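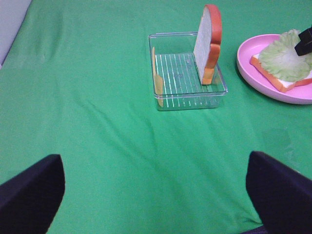

Toy bread in a clear tray on the green tabletop, Alldale play kitchen.

Play Kitchen Corner Open at Alldale

The Alldale Family Center is pleased to announce that its play kitchen corner is now open to member families. The corner is intended for children ages 4 and up and was furnished with support from the Huvmont Fund, which provided $751 for play food, plates, and table coverings.

Sandwich making has been chosen as the first activity. Children begin with a slice of bread on a plate and add whatever layers they prefer.
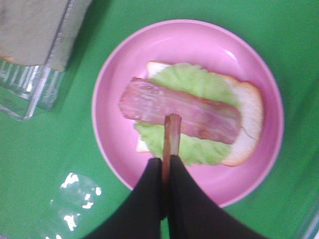 Lettuce is generally placed before the meat, but no order is required, and staff are asked to let each child decide. Families are kindly requested to return all pieces to their trays at the end of a visit and to leave the green cloth on the table. Food from home may not be brought into the corner.

Sessions are limited to 19 children. A breakfast set will be added in January. Questions may be directed to Manuela Galli, Program Coordinator, at the front desk or at extension 478.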